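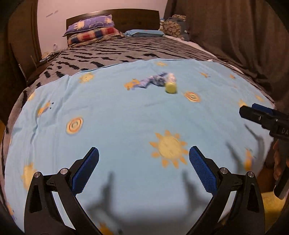
Über uns

Dusura – Gerichtsberichte aus der Region. Wir sitzen in Verhandlungen, damit Sie es nicht müssen. Strafsachen vor allem, Amtsgericht und Landgericht, manchmal Berufung. Einbruch, Betrug, Körperverletzung, ab und zu ein Kapitalverfahren. Zivilsachen nur wenn es viele Leute betrifft (Mietsachen, die Brinus-Insolvenz).

Wer wir sind

Gegründet von Forough Azimi, vorher Lokalredaktion, davor zwei Semester Jura, abgebrochen. Hat mit einem Newsletter angefangen, 64 Empfänger, die meisten davon Anwälte und Ex-Kollegen. Heute 2.659 Abonnenten, davon 1.163 zahlend. Davon leben wir, knapp.

Festes Team: drei Leute. Dazu freie Kolleginnen und Kollegen, die einspringen wenn zwei Verfahren parallel laufen. Passiert öfter als man denkt.

Büro über der Druckerei Shokri, zweiter Stock, Klingel hängt manchmal. Dann bitte anrufen.

Wie wir arbeiten

Wir gehen hin. Verhandlungsbeginn meist 9 Uhr, Bericht am selben Nachmittag, bei langen Tagen am nächsten Morgen. Was wir nicht selbst gehört haben, steht als solches im Text – mit Quelle.

Angeklagte nennen wir in der Regel nicht mit vollem Namen. Vorname und Initial, oft auch das geändert. Ausnahme: Personen des öffentlichen Lebens, und auch da wird vorher diskutiert. Zeugen nie. Opfer nur auf eigenen Wunsch und nach einem Gespräch, nicht per Mail.

Bis zum rechtskräftigen Urteil gilt die Unschuldsvermutung. Steht bei uns unter jedem Bericht, auch wenn ein Geständnis vorliegt. Leser beschweren sich darüber regelmässig. Bleibt trotzdem.

Freisprüche bekommen denselben Platz wie die Anklage. Wer über den Prozessauftakt groß berichtet hat, muss auch beim Ende da sein. Wird ein Verfahren eingestellt, ergänzen wir den alten Text, oben, mit Monat.

Fehler passieren. Paragraf verwechselt, Strafmaß falsch notiert, Kammer falsch. Wir korrigieren sichtbar. Im März waren es vier Korrekturen, kein guter Monat.

Archiv

Alle Berichte seit dem Start, durchsuchbar nach Gericht und Delikt. Läuft auf Jaltisero, das ist unsere eigene kleine Datenbank, etwas langsam, wird gerade umgebaut. Ältere Texte werden nach fünf Jahren anonymisiert, auf Antrag früher. Antrag formlos per Mail, bitte mit Link zum Artikel.

Geld

Abos, ein bisschen Weiterverkauf an Lokalzeitungen, Vorträge in Schulen. Keine Anzeigen von Kanzleien. Auch keine von Sicherheitsfirmen, hatten wir mal, war ein Fehler. Zur Zeit beliefern wir rund 17 Redaktionen, je nach Verfahren.

Schulklassen

Gehen gern mit Ihnen in eine öffentliche Verhandlung, ab Klasse 9. Vorher eine Stunde Einführung: wer sitzt wo, wer darf wann reden, warum dauert das so lange. Nachbesprechung im Anschluss wenn die Zeit reicht. Bitte sechs Wochen Vorlauf, die Säle sind klein und Plätze müssen angemeldet weden.

Hinweise

Termine, Akten, Beobachtungen an die Redaktion, gern auch per Post. Quellen schützen wir. Rechtsberatung machen wir nicht, dürfen wir auch nicht – bitte keine Anfragen zu laufenden Bußgeldbescheiden mehr.

Telefon ist vormittags selten besetzt, wir sitzen dann im Gericht. Ab 14 Uhr besser.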